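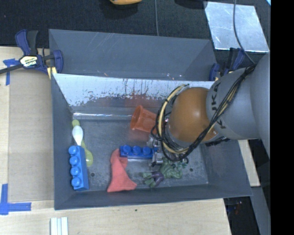
Section 4: Fitting the carburettor rebuild kit

Read this section through once before you pick up a spanner. The Desham rebuild kit suits the single-barrel Moncrieff carburettor in both the manual and automatic choke versions, and the steps are the same for each unless a note says otherwise. Most of the trouble people have with this job comes from small parts going missing between strip-down and assembly, so do the work over a bin with slanted walls, like the gray one with the toys in it, where a dropped jet will slide back down to the floor. A baking tray with a raised lip will do if you have nothing deeper.

Caution: Petrol vapour will ignite from a pilot light or a heater in the next room. Work with the doors open and the battery disconnected. Keep a dry powder extinguisher within reach.

4.1 Removing the carburettor

1. Disconnect the negative battery lead.

2. Take off the air cleaner and its gasket. Cover the mouth of the carburettor with a clean rag.

3. Clamp the fuel hose, then pull it off the inlet. Expect a small amount of fuel to run out. Catch it in a metal tin.

4. Unhook the throttle return spring and note which hole it came from. There are three holes in the bracket and only the middle one gives the correct pedal weight.

5. Unclip the throttle linkage and the choke cable. On automatic choke versions, unplug the heater wire instead of the cable.

6. Undo the two base nuts evenly and lift the carburettor straight up. Stuff a rag in the manifold.

Note: If the base gasket has stuck, scrape it off with a plastic scraper. A steel blade will mark the alloy and you will have an air leak at idle.

4.2 Strip-down and cleaning

1. Drain the float bowl and wipe the outside of the body before opening it.

2. Remove the five top cover screws. The long one goes at the rear, beside the inlet.

3. Lift the cover and slide out the float pin. Take out the float, the needle and the needle seat.

4. Count the turns as you screw the mixture needle in until it just touches. Write the number down. Then remove it.

5. Remove the main jet and the idle jet. Use a screwdriver that fills the slot.

6. Soak the metal parts in carburettor cleaner for 25 minutes. Do not soak the float, the diaphragm or anything with a rubber seal.

7. Blow out every passage with compressed air. Wear eye protection.

Caution: Never push wire or a drill bit through a jet. The hole is a measured size and even a light scratch will change the mixture.

4.3 Assembly

1. Fit the new needle seat with its fibre washer, then the needle and float.

2. Hold the cover upside down and check that the float sits level with the gasket face. Bend the small tang to adjust it, never the float arm.

3. Refit the jets. They need to be snug and no more - the brass threads strip easily.

4. Fit the new diaphragm with the tab facing the throttle lever. Put the spring in small end first.

5. Lay the new top gasket on dry. Sealant is not needed and will find its way into the bowl.

6. Tighten the cover screws a little at a time, working from corner to corner.

7. Screw the mixture needle in until it just touches, then back it out by the number of turns you wrote down.

8. Refit the carburettor to the manifold with the new base gasket, and reconnect everything in reverse order.

Note: Kits packed before June have a brown base gasket and later ones have a black gasket. They are the same thickness and either can be used. The replacement diaphragm can be ordered on its own as part 759.

4.4 First start and idle setting

1. Reconnect the battery. Crank the engine in short bursts until the bowl fills.

2. Look for leaks at the inlet and around the top cover. Stop at once if you find any.

3. Let the engine reach normal temperature with the choke fully open.

4. Set the idle speed to the figure on the tag under your bonnet. Turn the mixture needle slowly each way until the engine runs smoothest, then reset the idle speed.

5. Hold the engine at 3000 rpm for a few seconds and let it drop. It should settle back to idle without hunting. If it hangs, look at the return spring and the base gasket first.

6. Check the base nuts again after 100 km, with the engine cold.

If you fitted the Skekska linkage at the same time, go to Section 5 before driving the car. The throttle stop has to be reset for it.

Revised 30 August 2020. Step 4 of 4.3 corrected by Prapai Boonchu.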